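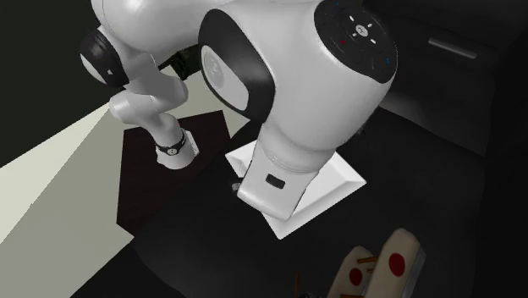
November 2018

Well, we're up to 200 demonstrations in the simulator and I am officially sick of the brown square. Let me back up, because I've been slack with this diary and the last entry (October, good grief) stops halfway through me whingeing about the network drive. The job at the moment is teaching a policy to bring the arm down onto a target without wandering, and to do that it needs examples, heaps of them, and the examples come from me sitting in a swivel chair with a controller in my lap. You drive the arm over to the square, you stop, you go down, you stop again, you save. Then the simulator resets and away you go! The part I've come to dread is the bit where the flange is hanging over the square and not touching it, because from the high view I can't judge the gap to save my life. The big white link takes up so much of the picture, and the square is so dark, that I'm mostly going on feel and the little height readout.

Anyway, 200 was the goal for the end of this week and I got there this afternoon with a cup of tea going cold next to me. Closero wanted them in by tonight so the training run could go on the cluster while everyone's asleep. I uploaded the lot at half past five and then sat there watching the progress bar like it was the footy.

What I wanted to get down before I forget is the business with the hesitations. We trained a first go at this in October on a smaller batch and the arm learned to dither. It would get most of the way over, pause, twitch back a bit, pause again, and then sort of sink. I thought it was something broken in the controller gains and lost two days to that (two days!). Then I played my own demos back at double speed and there it was, plain as anything. It was me. I dither. I get most of the way over, I lose my nerve, I nudge it back, I have a think. The poor thing had copied me beautifully. I laughed and then I felt a bit exposed, to tell the truth, like hearing your own voice on an answering machine.

So this batch I made rules for myself and stuck them on the monitor. Decide where you're going before you touch the stick. No corrections smaller than a thumb's width on the screen. If you muck it up, throw it out and start again, don't rescue it. That last one caused a bit of a barney at the Birker meeting, because there's a view that you want some rescues in there or the policy never learns how to get itself out of strife. Fair point, and I came around to it partway. We agreed on a separate folder of deliberate stuff-ups, where I start the arm somewhere silly and bring it home, and the clean ones stay clean. I've done 7 of those so far. They're a lot more fun, I have to say – you get to fling the elbow out to somewhere ridiculous and then work out how on earth to get back without folding the whole arm up on itself.

The other thing is the lighting. The default setup is very moody, all black floor and dark cupboards, and I got it into my head that the model was going to learn "go to the dark diamond shape next to the bright plate" and fall in a heap the minute anybody switched a lamp on. So I asked if we could jiggle the colours and the lights between resets. The answer was yes, but not until the next release of Tromcombe, and could I please just get through these first. Fine. I got through these first. But I've put it in writing now, so when it falls in a heap I can be gracious about it.

I also moved the camera a few times without permission. Only a smidge! I did 4 sessions with it and they all went through the checker without a peep, which either means the checker is very forgiving or nobody's written that check yet. I suspect the second. I've put a note in the session log, so I'm not being sneaky, just a bit quiet.

Had lunch on the back steps with the window open behind me so I could hear if the machine started beeping. Baxter came and sat on my foot the whole time, as he does, and got the crusts. He's taken to sleeping under the desk while I record, right on the power board, and I've had to put a cardboard box over the switch after he rolled over last week and took out a whole morning's work. A whole morning. He was very pleased to see me when I crawled under there to turn it all back on, tail going and everything, so what can you do.

My thumb is sore – the left one, down at the base. I've been resting the controller on a cushion, and it helps a bit. I should really ask for a different stick, or take proper breaks the way the poster in the office kitchen says to, but when I get a rhythm going I don't want to stop, and the demos late in a good run are always smoother than the early ones. I wonder if that shows up in the training too. Might be worth splitting the set in half, early and late, and seeing if the two policies come out with different manners. I'll put that on the list for when I've caught up on sleep.

Results should be there when I get up. I've told myself I'm not going to look before breakfast. Need to buy milk, and ring the dentist back.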